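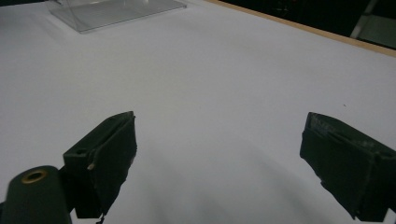

One big white table, and how to keep it that way

I've wanted a proper worktable for years, so when I heard that the woman who runs Skamivari, a tiny bookbinding workshop in Gostport, does everything on a single white one, I pretty much invited myself over (with pastries, I'm not a monster).

She told me she bought it secondhand for $224, and that she'd gone in looking for something much smaller. "I measured my old desk, I measured the door, and then I fell for this and had to take the door off," she said. We both laughed, but I gather it was a long evening!

I asked the question I'd been saving up: why white? I spill things. I could never.

"Everybody says that," she told me. "I had a dark one before and I kept losing thread on it, and I'd find glue a week later with my sleeve. On white I see the glue while I can still wipe it."

The matte finish was the other big thing for her. She works late, often until 10 p.m. in November when the holiday orders pile up, and her last table was so glossy that the lamp bounced straight back into her eyes. "I'd go to bed seeing a yellow spot."

So what does she clean it with? A damp cloth and dish soap, mostly. She did try a fancy paste from Vurkow once and found it left a film that paper stuck to. Pencil marks come up with an ordinary eraser (I went home and tried this on my kitchen counter, and yes!).

Her one firm rule is that the table gets cleared before she locks up, even in the middle of a job. Last spring she bound 200 notebooks for Horobets, the café by the ferry, and every night the whole lot went back on the shelves. "I grumbled about it every single time," she said. "But I can't start in the morning if yesterday is still lying there."

I asked if she'd ever swap it for something prettier. She thought about it for a while, long enough for me to finish the last pastry.

"Maybe a longer one," she said. "I'd have to take the door off again, though."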